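Workshop notebook, Noria bindery and paper store
16th February
Entry by Ostap Skoryk

Subject: paste trials for the Flurkach ledgers

The wheat starch paste prepared in December was discarded this morning, as the surface had begun to separate. A fresh batch was cooked at one part starch to 5 parts water, strained twice and left covered. Colleagues are asked to label the jar with the date of cooking and not the date of first use.

Test strips were cut from the spare endpapers, 14 in all, and pasted to offcuts of the Vondum cloth. Two strips lifted at the corners after pressing. Both came from the same sheet and had been cut across the grain, so I do not regard the paste as at fault -- the remainder lay flat. The press was closed by hand only, with blotters changed at midday.

The first ledger has 300 leaves and will require a hollow back. Sewing is to begin once the guards on the opening section are dry. Diệp has asked that the original spine label be kept loose in an envelope with the boards. This has been done, and the envelope is in the second drawer.

Thread stock is low. One reel of the heavier linen remains, and a further order should be placed before the second ledger is started.
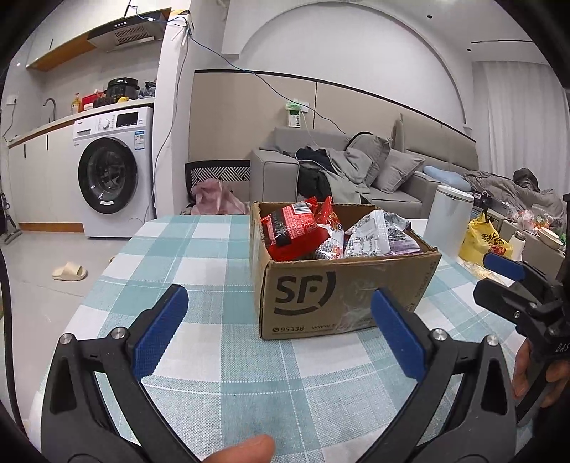 p. 14

Packets in the box on the checked tablecloth, red ones uppermost.

Outstanding: pare leather for the corners; return the borrowed bone folder; check the humidity reading in the store before closing -- it was not entered on Friday.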